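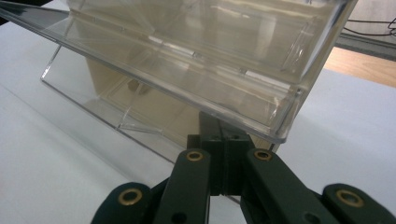
Cómo limpiar y ordenar una caja acrílica transparente sin rayarla

Por Lovely Soriano

Voy rápido que tengo la mesa ocupada. Me lo habéis preguntado varias veces desde enero y siempre contesto a medias, así que lo dejo aquí escrito y ya.

Vale para organizadores de plástico transparente, de los de maquillaje, costura, clips, lo que sea. Con tapa, con bandeja, con cajón. Si el vuestro es de cristal, otro día.

Lo que hace falta

– Un barreño o el fregadero, bien aclarado antes
– Jabón de platos, unas gotas
– 2 paños de microfibra, limpios de verdad
– Un pincel blando o un cepillo de dientes viejo, de los suaves
– Bastoncillos
– Nada de alcohol, nada de limpiacristales con amoniaco, nada de estropajo. El acrílico se pone blanquecino y eso ya no se va

Yo uso un jabón de Fonseca porque es el que hay en casa. Cualquiera neutro sirve.

1. Vaciar

Todo fuera, encima de un trapo. Ya que estáis, tirad lo que no sirve: gomas pasadas, botones sin pareja, pintalabios secos. No lo dejéis para luego, que luego no se hace.

2. Desmontar

Si hay bandeja o tapa suelta, se quita. Los cajones, fuera también. Si un cajón no sale, no tiréis a lo bruto – algunos llevan tope y hay que levantarlos un poco. La caja se coge por abajo y con las dos manos, nunca por una esquina de la tapa.

3. Quitar el polvo en seco

Esto se lo salta todo el mundo y es de donde vienen las rayas. Pincel blando primero, sin apretar. Insistid en los bordes, en las pestañas y en los carriles, que ahí se mete de todo. Sacudir boca abajo y listo.

4. Lavar

Agua templada, caliente no. Unas gotas de jabón y con la mano o con el paño mojado, pasadas largas. En los carriles, bastoncillo. Aclarar bien porque el jabon seco deja cercos y con transparente se ve todo.

¿Restos de pegatina? Aceite de cocina, un rato, y se frota con el dedo. Luego otra vez jabón.

5. Secar

Con el segundo paño, a toquecitos. Arrastrar no. Después al aire, boca abajo, lejos del radiador. La mía la pongo por la noche y por la mañana la monto.

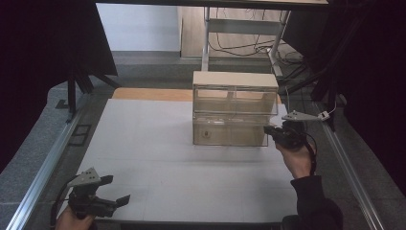

6. Volver a montar

Mejor en una superficie lisa y despejada, a ser posible clara, así se ven las pelusas que quedan. Primero la base, luego los cajones, la parte de arriba al final. Probad que el cajón entra y sale antes de llenar nada. Si roza, casi siempre es que ha quedado algo en el carril.

7. Llenar

Mi orden, por si ayuda:

– Abajo, lo que pesa: tijeras, frascos, la cinta métrica
– Arriba, lo pequeño y lo de cada día
– Por los divisores, una cosa por hueco. Si mezcláis, en 3 días está otra vez echo un lío
– Metales con punta, dentro de una bolsita o con un fieltro debajo

Si es de dos pisos, no carguéis tanto el de arriba. Yo no paso de 300 gramos en el mío, manías.

Cada cuánto

El polvo, cuando se vea. El lavado entero, cada 6 meses si está en un estante, más a menudo si está en el baño.

Rayas que ya estaban

Las finitas se disimulan con un pulimento para plásticos, poca cantidad y en círculos. Probad antes por la parte de abajo. Las que se notan con la uña, se quedan.

Me preguntáis también por el fieltro adhesivo: lo corto de una plancha cualquiera y lo pego por las cuatro esquinas de la base, con la caja ya seca. Si se despega, es que estaba húmeda o que quedaba jabón. Se limpia y se pega otro trozo.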